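A short thread about planning for two arms at once, written by someone who has spent the week losing arguments with a collision checker. 1/

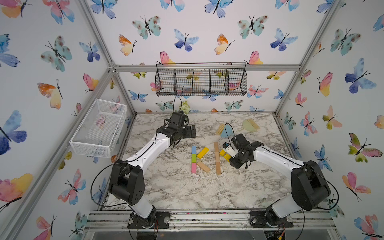

Both arms either side of the blocks, mid-task. Butterflies by Fenanora wallpaper dept.

The job is spelling with blocks. Letters are lovely test cases. Everyone in the office can tell you whether a K is a K, and they will, at length, while you're trying to eat. 2/

Our old planner treated the two arms as strangers sharing a flat. Left plans, right plans, and if the paths crossed, one of them waited. Safe enough, and about as quick as two people being polite at a doorway. 3/

So Essam El Ouafi wrote a joint planner. One search, both arms, all the joints together. Beautiful code. The first version took so long to return a path that I made tea, drank it, and came back to a timeout. 4/

What we run now is a compromise. Plan each arm separately, then adjust only the timing along the two paths so they never want the same bit of air. If that fails, and only then, call the big search. We named it Provo, after a very long list of worse names. 5/

Control runs at 200 Hz. Provo is allowed to think for 223 ms before we give up and hold position. Please don't ask where 223 came from. It was 200, then Mirko Sanna had a bad afternoon with the profiler, then it was 223 and things passed. 6/

Perception next. Marble pattern on the worktop: grey veins, long and thin. Bare wood sticks: also long and thin. You can guess how the segmenter felt about that. For two days it kept proposing grasps on the veins, with high confidence. 7/

Fix was dull. We stopped trusting colour on its own and asked depth for a second opinion before any grasp gets through. A vein has no height. A stick has a bit. Threshold lives in the config with a comment from Mirko that says "do not", and no more than that. 8/

Pale wood shavings are the next headache. They have a bit of height too - very little, but enough to turn a clean block edge into a fuzzy one. We now fit a box to the block and ignore anything that won't join in. 9/

The wallpaper has caused no trouble at all, by the way. We crop to the worktop before anything else runs, so the detector has never met a butterfly. I did once turn the crop off out of curiosity and would rather not discuss the results. 10/

Tooling, for the three of you still here. Every run gets logged and can be replayed against a newer planner without moving any hardware. We keep a set of 200 for this. If a change makes any of them worse it doesn't get merged, including when it's mine, which has been noted in the channel. 11/

Replay viewer is called Ornness. It draws both arms, both planned paths, and a red smear wherever they get too close. Essam says the smear should be a proper distance plot. Essam is right and the smear is staying. 12/

Still open: handing a block from one gripper to the other. The planner wants them close together and the collision checker is paid to object. At the moment we switch off the check for the fingers alone, for the length of the handover, and everybody goes quiet. 13/

Someone asked about lowercase letters. No. 14/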